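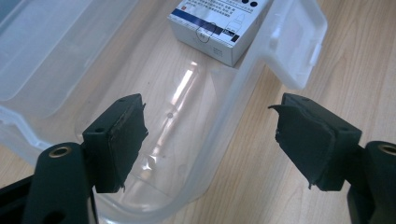 主题：Re: Re: [合唱团] 十月去 Buvness，车、住宿、谱子
发件人：Leif Ragnarsson
日期：2026年6月15日

各位，

赶着写，一会儿要出门，有错字包涵。

Chelsea 那封信我拖到现在才回，不好意思。原信贴在最下面，没看过的先拉下去看一眼，不然我讲的顺序会有点乱。她问了好几件事，能答的我先答，答不了的标出来。

总的说：十月的 Buvness 去，定了。教堂那边来了确认，晚上的场子给我们，下午可以进去走台。管风琴能用，但是要提前说谁弹，他们不让随便坐上去。我报了 Brynhildur Hauksdóttir 的名字，Brynhildur 你要是不行赶紧讲（是 Hauksdóttir，不是我姐，上次两个 Brynhildur 的邮件全发串了，我姐收到一堆她看不懂的踏板标记）。

一、车

还是问的 Zaris。报价拿到了，整车来回 2,475，含司机过夜，不含渡口的过路费。比去年贵，我嫌贵，打电话磨了半天，没磨下来，对方说十月淡季车本来就排得少，大车拉去做保养。另外一家根本没回信。

所以就 Zaris。要订金，月底前。我先垫，回头从巡演那个账里走，收据我会扫描发上来。

出发地点改了！！不在老地方，在泳池后面的停车场。老地方那条路十月还在挖，大车拐不进来。去年排练室门口那次大家还记得吧，司机倒了二十分钟，差点把路牌带走。泳池那边宽敞，有棚子，下雨也能等。停车的人注意，靠墙那排是员工的，不要占。

出发时间七点半。是七点半车走，不是七点半到。渡船不等人，错过这班要等到下午，下午到了就没有走台了，直接上去唱，我不想再来一次。

行李：一人一件大的，随身小包随意。演出服统一挂在车后面那根杆子上，自己套好罩子、写名字。上回有两条黑裙子拿错了，据说到现在还没换回来，你们自己私下解决，不要再往列表上发了。

晕车的坐前面，提前跟我说，不要上车再抢。谱架不用带，那边有。低音声部那个折叠凳如果一定要带，放底舱。

路上吃饭：渡船上有东西卖，热汤、面包，味道一般，价钱不客气。自己带点也行。车上能吃冷的，别带鱼。
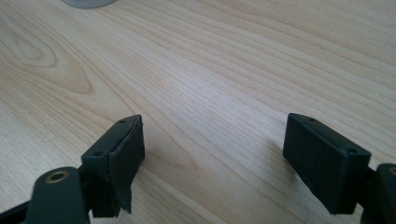
二、住宿

Lakatos 旅馆。网上那些照片看着旧，我春天路过进去看了，里面翻修过，走廊还是老样子，房间挺干净。暖气在窗子底下，旋钮反着拧，往左是开。

双人间为主，单间很少，贵，先到先得。想住单间的直接回我个人，不要回列表。室友自己找好报给我，没找的我来按排，排到谁就是谁，不接受事后换。打呼噜的请自觉写上，真的，不丢人。

早饭含在里面。晚饭不含。走台完到演出之间有一段空，我想订旅馆旁边那个地方，汤加三明治那种，唱之前也不宜吃太撑。演出后再正经吃。有忌口的写清楚，“不太吃肉”这种我没法报给厨房，吃还是不吃，给个准话。

教堂离旅馆走路就到，下坡。回来是上坡，石头路，十月可能滑，细跟鞋放包里，到了再换。去年那位我不点名了。

三、谱子

这块最乱。Chelsea 说 Trorkumix 上的版本不对，她是对的。我去查了，网站上传的那套是旧的，民歌组曲第 78 小节女低音还是原来的音，就是我们春天已经改掉的那个。谁下载了旧的请扔掉。判断的办法：翻到第 80 小节，如果反复记号上面没有小字“仅第二遍”，就是旧版。

新版 Vibeke 说已经重排了，这两天换上去。文件名会带“秋”字。换上去之前不要打印！纸挺贵的，而且一打就有人拿着旧的来排练，然后停下来对谱子，半小时没了。

Trorkumix 登录不上的：密码今年春天重置过，老密码全部作废，点“忘记”重新弄一个。邮件多半在垃圾箱里。再不行才找我，我也只会点那个按钮。

背谱的问题。组曲我希望背。另外几首可以看谱，但是要用黑夹子，统一的，不要彩色，不要从里面掉纸。返场那首必须背，很短，没有理由不背。

发音：第三首的歌词，上次排练“ð”大家唱得五花八门，有人唱成 d，有人干脆咽了。我姐录了一段慢速朗读，放在谱子同一个目录里，多听。她念得很平，别学她的语调，学辅音就行。男高音第二段结尾那个长音，换气错开，不要一起断，一起断整个就塌了。

四、节目顺序

暂定，可能还动：
开场两首无伴奏，从后面走进去唱，走到前面刚好唱完（要练，上次走快了，站在那里干唱了一整段）
组曲
管风琴独奏，我们坐下喝水
跟当地合唱团合唱一首，曲子他们定，还没告诉我
收尾
返场，如果有人鼓掌的话

当地团的人挺热情，就是回信慢。我在催。指挥换人了，新来的偏快，大家有个心里准备。

五、票

票价 100，团员家属也照买，钱是两个团对半分，不好开口子。学生半价。票在教堂门口卖，收现金也收卡，卡机他们出。海报图我这里有初稿，字太小，底下赞助那一行挤成一团，要改。谁会弄这个的吱一声。

节目单文字也还缺。每首歌两三行，写什么地方的歌、讲什么，别写成论文。去年那份没人看得完，灯一暗更看不见了。
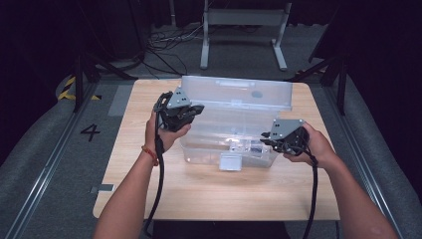
Vibeke Oddsson 昨晚回信说，节目单她可以接，但歌词翻译要有人帮她校一遍，尤其是渔歌那首，里面那个表示“收网前的那阵静”的老词，她查了两本字典说法对不上，一本说是风停，一本说是潮停。她倾向潮停，因为下一句就是船底擦到沙子。她还说，谱子新版她会顺手把页码改成连着的，现在每首都从一开始，排练喊页码没人知道在哪首。

我同意潮停，听着也顺。不过谁家里有老人出过海的，去问一问，比字典准。

页码连着，好，早该改了。

六、排练

暑假照停。八月底恢复，老时间老地方，钥匙还是在那个格子里。九月加两次长的，带午饭，日期等教室那边批下来在说。长排练缺席的请提前讲，缺两次以上的咱们得谈一下去不去的问题，丑话先说。

女高音现在偏多，男低音偏少，老毛病。有没有认识的人，会认谱最好，不会也行，肯来就行。十月之前进来的赶得上 Buvness。

还没定的：
渡口过路费谁先付
当地团那首合唱曲目
演出后的晚饭在哪吃
万一渡船停航怎么办。我问了，停航的话教堂可以往后挪一天，旅馆能不能跟着挪没答复

需要你们做的：去不去，回我；室友名字；忌口；晕不晕车。月底前。不回的我当不去，不再一个一个追了，去年追得我嗓子都哑了，还是打字追的。

先这样，车要走了。

Leif

Chelsea Bickerstaff 写道：
> 大家好，Leif 好
>
> 几个问题一起问了，省得零零碎碎发。
>
> 1. Buvness 到底去不去？我这边要请假，单位十月排班现在就要报，再晚就只能看别人脸色了。
>
> 2. 车还是 Zaris 吗？去年那辆空调只有冷风，回程冻得我第二天没法说话。如果还是他们，能不能问问是不是同一辆。
>
> 3. 谱子。Trorkumix 上的组曲我下载了，跟我手里排练用的对不上，女低音那里明显是老的。是我下错了还是网站上就是老的？旁边几位也说对不上。
>
> 4. 住哪里？我妹妹可能想跟着来听，她能不能跟我住一间，钱她自己出。
>
> 5. 返场那首真的要背吗？第二段词我怎么都记不住，总是唱回第一段去。
>
> 谢谢，不急，但是第一条有点急。
>
> Chelsea

补一句，漏答了两条。空调的事我问了 Zaris，他们说会派另一辆，暖气好的，我让他们写在确认单上了。妹妹可以来，跟你一间没问题，房费按双人间走，票照买。第五条：要背。把第二段抄在手上也算背，别让前排看见就行。

L.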